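# Spoil Disposal from the Drekside Rail Cutting: Approval, Transport and Public Notice

Submitted by Petronella Mkhize, June 12, 2022

## 1. Purpose of the report

The report examines how permission was granted for soil from the Drekside rail cutting to be taken to the former quarry at Skirnton. It considers the order in which the approvals were given, the lorry route that was chosen and the notice received by residents of Fonley, the village through which most of the traffic passes. The engineering of the cutting itself is outside its scope.

## 2. Background

The cutting was widened to make room for a second track. Part of the ground had been used as a goods yard, and early tests found oil and traces of metal in the upper layer. The contractor, Gunn, proposed that this material be kept apart from the clean clay beneath and sent to a lined cell at the quarry. Two other sites were considered. One was full, and the other was not licensed to accept soil of this class.

## 3. Method

Planning papers, meeting minutes and the published site licence were read in full. A short survey was then delivered by hand in Fonley during March, and 159 completed forms were returned. Four interviews were also held: two with residents on the lorry route, one with a parish clerk and one with a site engineer. All those interviewed agreed to their answers being used without their names.
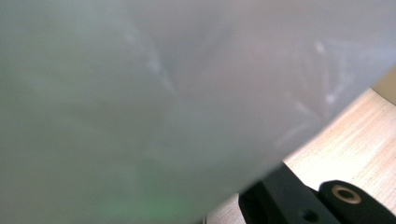 The survey asked when each household had first heard of the scheme, and from what source. It did not ask whether the household supported it, as the parish had already put that question in its own newsletter and a second request was thought likely to reduce the number of replies.

## 4. Findings

The licence for the quarry was changed before the transport plan had been published. This was lawful — the two decisions rest with different bodies — but it meant that residents could comment on the lorries only after the destination had been settled.

Most households that replied had learned of the scheme from neighbours or from the newsletter. Few recalled the formal notice, which had been fixed to a post at the quarry gate, well outside the village. The parish clerk stated that a copy had been requested for the Fonley notice board and that it arrived after the comment period had closed.

## 5. Recommendations

Notices should be displayed in every settlement on a proposed haul route. Where a licence and a transport plan concern the same material, the comment periods should overlap. Soil test results should be issued with a one-page summary in plain language.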